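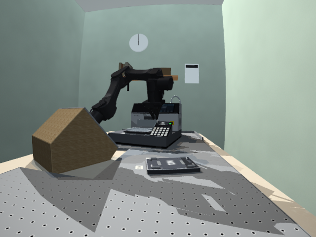
Chapter 2
Measurement and Units

Before you start, you should be able to round a number to a given place and multiply by 10, 100 and 1000.

A measurement has two parts, a number and a unit. If Pallavi Bhatt writes that a shelf is 110 long, the reader can't tell whether she means millimetres or centimetres. Written as 110 cm, the length is clear and can be changed into other units when needed.

In this chapter we use metric units only. There are 1000 millimetres in a metre, so a wall 2625 mm long is 2.625 m long. The length of the wall is the same in both cases. 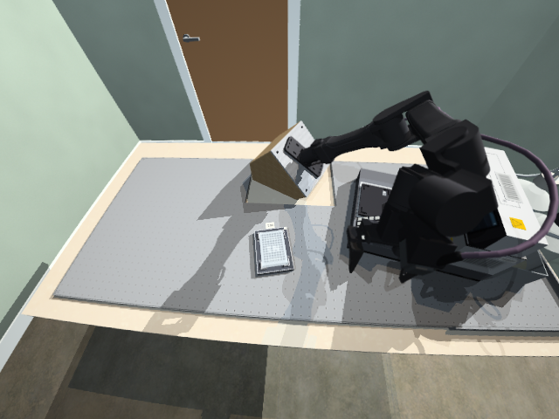 Figure 2.1 A workbench with a perforated board set on its top.

Every measurement is also limited by the tool used to make it. A ruler marked in millimetres can be read to the nearest millimetre. A length recorded as 84 mm could lie anywhere from 83.5 mm up to 84.5 mm. Section 2.3 deals with these limits.

Angles are measured in degrees. A slope can be given as an angle or as a ratio of height to length, and we return to both in Section 2.4.
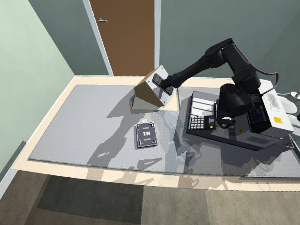 Figure 2.2 A block with a sloping top face.

Key words: unit, metre, degree, ratio, limit

2.1 Choosing a unit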